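The Cloth Project: Notes from a First Term with the Robotics Club

I have served as faculty adviser to the Rulholm Student Robotics Club for six years, and in that time our members have built line followers, a sorting machine, and one memorable boat. In April the members voted to spend the remainder of the term on a task that looks modest on paper: teaching a pair of robot arms to handle a piece of cloth. I would like to record how that work is proceeding, both for our own members and for advisers at other schools who may be considering something similar.

The choice of cloth was proposed by Aksel Baldursdóttir. A block has the same shape each time it is picked up. Fabric does not, and a program that depends on finding a corner in a known place will fail as soon as the corner is tucked under. The club had met this difficulty before with paper, and several members wished to face it properly.

Early sessions were given over to the grasp alone. The student operating the arm brings the fingertips down, closes them on a small fold, and draws the fabric a short way across the table. Each attempt is recorded as an episode, and the club now holds 558 of them. 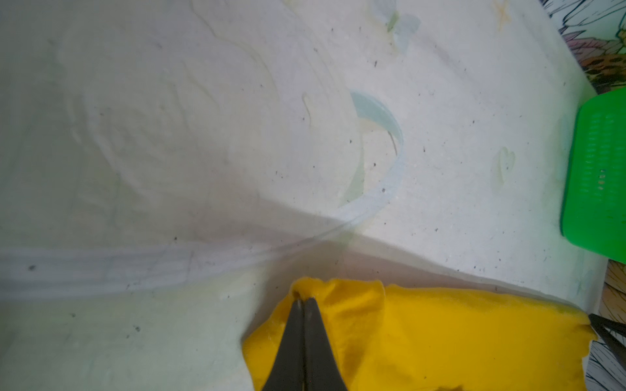 The fingertips closed on a small fold of the yellow cloth.

The group that meets at 3 p.m. has 11 members, which is more than can usefully stand near one table. Gunnlaugur Thoroddsen drew up a rotation under which two students operate, one keeps the log, and the remainder work on the program in the next room. The log is kept by hand. It lists the starting condition of the cloth, the operator, and a single word for the result. I was doubtful about the single word, but it has served us well - students who are asked for a paragraph tend to write nothing at all.

By the middle of the term the club had moved on to using both arms together. This proved to be a matter of patience between two people. When one operator pulls before the other has a firm hold, the cloth simply travels across the table and the episode must be marked as failed. The members adopted a spoken count, which they borrowed from the school rowing team.

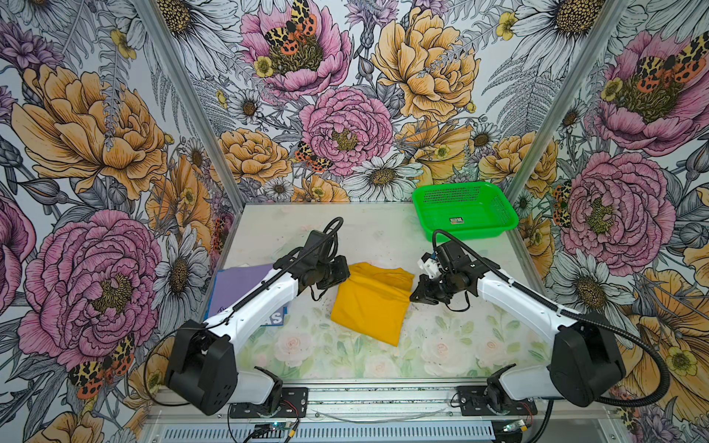 Both arms at the cloth, with the green basket in the back corner.

Svend Stougaard, who graduates this year, has written the portion of the program that decides where to grasp next. He calls it Jeren, for reasons he has declined to share with me. The present version prefers a raised edge or a pointed corner and leaves flat areas alone. It handles a single layer reasonably well. Where the fabric is doubled it often selects the upper layer only, and the fold comes apart as the arm lifts. Members have been asked to begin more episodes with the cloth partly folded so that these cases are better represented.

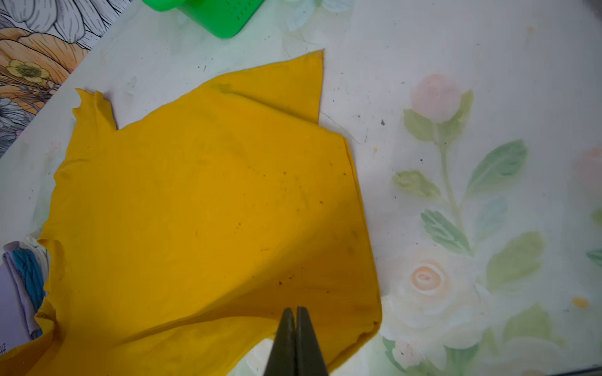
One corner of the cloth makes a tall flap here, and a straight folded edge runs down the right side.

There has been some debate about when an attempt should be called a success. Our first rule asked for a neat rectangle, and very few episodes met it. The rule now in use asks that the cloth be smaller than it was at the start and that no edge hang over the side of the table. I expect that it will be revised again before the Skadach showcase, where each club is allowed a short demonstration and must begin from a heap arranged by a judge. Our practice for that event has therefore turned to bunched cloth, with the layers lying over one another and no obvious place to begin.

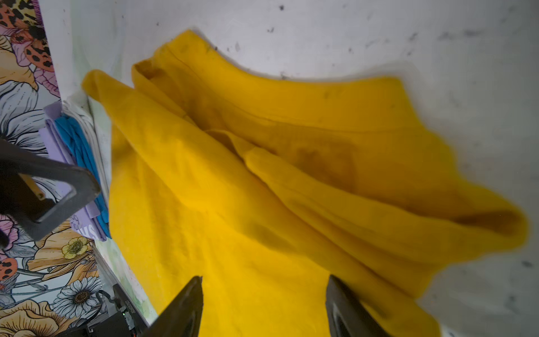
Enda Doherty wrote in response to an earlier draft of these notes that our club should try opening the fingers wider before the approach and closing them more slowly. "We lost most of a term to fast grasps at Mikkelsen. The cloth gets pushed away before you have hold of it. Please also keep your failed episodes, as we threw ours out and were sorry later."

The suggestion about speed has been passed to the operators and will be tried at the next session. The failed episodes have all been kept. Skarphéðinn Sveinbjörnsson has agreed to sort them by cause, and I will post his list when it is ready.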